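Kitchen arm never trips the keep-out zone, and the log says everything is fine
Simulation and Test > Arms and grippers

plumbline_ted wrote:
I was told this would be boring, so I let it run overnight. The job is the countertop oven task in the stock Vidthorpe kitchen, with the Beller arm controller and the Kaklow keep-out plugin watching the counter edge. The plugin is supposed to stop the arm whenever any part of the hand gets within the margin of a cabinet or the counter. The release notes say it does this "in all cases," and I don't believe that phrase from anyone.

1550 runs. The physics log has the hand touching a base cabinet or the counter edge in 67 of them. The Kaklow log has no stops at all. Every run is marked clean.

I would understand a late stop. What I got is a safety layer that wrote a tidy report about a night it slept through. The hand spends a lot of its time down near counter height, right by the base cabinets, so this isn't some weird corner of the room. 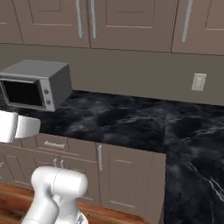

Last edited by plumbline_ted on February 29, 2020. Reason: fixed run total

Has anyone here ever seen this plugin stop an arm? I don't mean in the demo.

mrs_okra wrote:
Yes, on a bench setup with one box and one wall. It stopped fine. I never tried it in a kitchen.

Are you sure your contacts are real? Vidthorpe cabinets have those recessed panels, and the collision shapes are a lot fatter than what gets drawn. I've had "hits" with daylight between the hand and the door.

plumbline_ted wrote:
Fair point, and it would make some of my 67 phantom hits. It would not explain the missing stops. The keep-out margin is wider than the fat collision shapes, so if the physics thinks there was a touch, the plugin should have gone off well before.

gantry_goose wrote:
I'm going to be the annoying one. You've got a plugin with a config file, and you say it never fires. Nine times out of ten the zone is attached to the wrong parent. Did you check that the zone is where you think it is? Turn on the overlay and look. Blaming the release notes before doing that is a bit much.

plumbline_ted wrote:
Overlay was on for the first hour. Zone drawn in red, right along the front of the counter, around the inside corner and down the cabinet faces. Looked perfect. That's sort of my complaint.

gantry_goose wrote:
The overlay reads the config. It doesn't read what the checker is using. Those are two separate copies.

mrs_okra wrote:
Then what is the overlay for?

gantry_goose wrote:
Decoration, mostly. I didn't design it.

D. Kiani wrote:
Daniyal Kiani here, I maintain the kitchen scenes at Vidthorpe. I don't work on Kaklow. Could you post a view from the other camera and say which planner you're using? There is an open ticket, 3873, about zones going stale when the planner reloads the scene between runs. It was filed against Orbán and closed as "could not reproduce," and I have since reopened it.

plumbline_ted wrote:
Orbán, default settings, reload between runs turned on. Second view attached. I pulled it because this side shows how little room there is where the counter turns the corner. The arm sits right in front of the narrow base door, and there's a white fixture up on the counter to the right that I also had in the zone list. No stops for that one either.

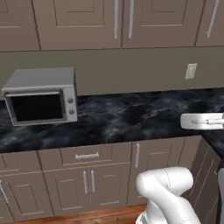

Second view, same kitchen: arm at lower right, counter corner behind it

D. Kiani wrote:
Thanks. Please try the following with nothing else changed: turn off reload, run a short batch, and print the zone count from the checker after each run. Use the checker's own call and ignore the overlay.

plumbline_ted wrote:
Did 10 runs each way.

Reload off: checker lists every zone, every run. It stopped the arm twice.

Reload on: first run lists every zone. From the second run on, the list is empty. The checker compares the hand against an empty list, finds nothing close, and writes "clear."

So, gantry_goose, it wasn't the parent. You were right about the overlay, though, and I'd have stared at that red line for another week.

gantry_goose wrote:
I'll take half a point. I still say "never fires" was the wrong headline. It fires until the first reload.

plumbline_ted wrote:
Title stays. One good run out of 1550 is not a case I feel I need to be fair to.

mrs_okra wrote:
What bothers me is that an empty list counts as a pass. If my smoke alarm has no battery I want it to chirp. Does this same checker run on real arms?

D. Kiani wrote:
I can't speak for Kaklow on that. For the sim side, the next scene package will refuse to start a run if the checker reports fewer zones than the scene file has. I've put your output on the ticket.

gantry_goose wrote:
The checker is the same code on hardware. But hardware doesn't reload the scene between runs, so you wouldn't hit it.

mrs_okra wrote:
"You wouldn't hit it" is what the release notes said.

gantry_goose wrote:
Restarting the planner on hardware reloads the full config, zones included. I've watched it do it.

plumbline_ted wrote:
Watched it on the overlay, or from the checker?

gantry_goose wrote:
Give me until tonight, I need to get at the lab machine.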